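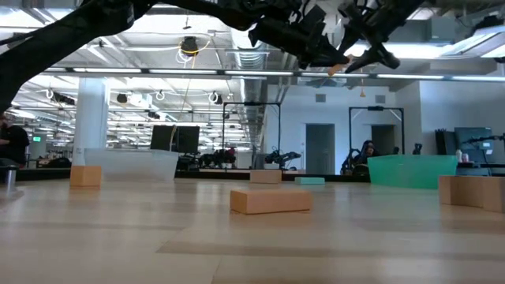
Blocks and two bins on a shiny tabletop.

I love sorting blocks! You can do it lots of ways, and my favorite is by shape. A cube has six faces, and every one is a square. Stretch that cube out and you get a longer block with some faces that are rectangles (mathematicians call it a rectangular prism, phew).

Now try color. Do the tan ones go in the white bin or the green bin? You pick the rule! Then mix them all up and ask a friend to guess it.

Print this page | E-mail to a friend

More from Illwood Kids
Why do towers tip over?
What is a pattern?

© Illwood Kids, 2020-08-10 | Contact us | Back to top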